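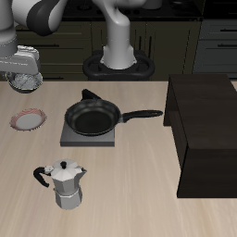
Jiteo Kitchen Pack: my notes and data card

I'm Abhishek Kashyap, and I've been using the Jiteo Kitchen Pack since February, mostly in the evenings after work. It's a paid add-on for the Tinham simulator: one tabletop kitchen, a set of objects, and a pile of recorded arm runs to train on. The README that ships with it is thin, so I wrote my own. Part data card, part review, and I'll keep editing it as I find things.

What you get

Runs: 2717, all in simulation
Tasks: 18, each with a short written instruction
Arms: 2 in the layout I use most
Objects in that layout: frying pan, burner plate, moka pot, small plate, metal bowl, dark open-sided cabinet
Download: 56 GB unpacked (clear some space first, I ran out halfway through)
Real robot footage: none

Setting it up

Install Tinham first, then unpack Jiteo into the assets folder and run the check script. If the script complains about missing textures, your folder is nested one level too deep. I did this twice! The loader doesn't care what you call the top folder, but it really cares about what's inside it.

The first launch is slow while everything gets cached. Mine took long enough that I killed it and started over, which made it slower still. Let it finish.

The pan and moka pot tasks

These are the ones I bought the pack for. The instructions are plain ("put the bowl on the plate", "move the moka pot to the burner") and each one comes in several wordings, so you can see whether your policy is reading the sentence or just going for the nearest shiny thing. Mine was going for the shiny thing for weeks.

The frying pan is a good test object. It has the long handle on one side and a short helper grip at the back, so there's more than one sensible place to grab it, and the recorded runs don't all pick the same one. I like that, but it does mean a simple model will try to average the two and close on nothing. 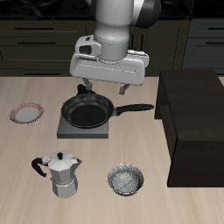
Render: Abhishek Kashyap, Jiteo Kitchen Pack in Tinham

The moka pot is harder than it looks. It's all flat facets, with a curved handle out one side and a spout out the other, and a small turn of the wrist changes which surface the fingers meet. I'd start with the bowl and come back to the pot later.

Things that bug me

Object names aren't consistent. The burner plate is "stove" in some files and "burner_flat" in others, and the loader treats them as two different things. I keep a little rename script next to the data.

Lighting barely changes between runs. If you plan to move to a real kitchen, add your own variation — the pack won't do it for you.

Failed runs are mixed in with the good ones. They're flagged, but the flag is off by default in the sample loader, so check before you train.

How it compares

I used Fahmy's tabletop set before this one. Fahmy has more objects and a nicer viewer, but the instructions are all single wordings and I got bored of them fast. Kotmont is cheaper and loads quicker, with just one arm. If you only need simple pick and place, go with Kotmont and save your money. For anything with cookware I'd pay for Jiteo again.

License

One seat per purchase. You can publish results and renders, but you can't pass on the raw runs, so please don't ask me for a copy. My rename script is free to use however you like.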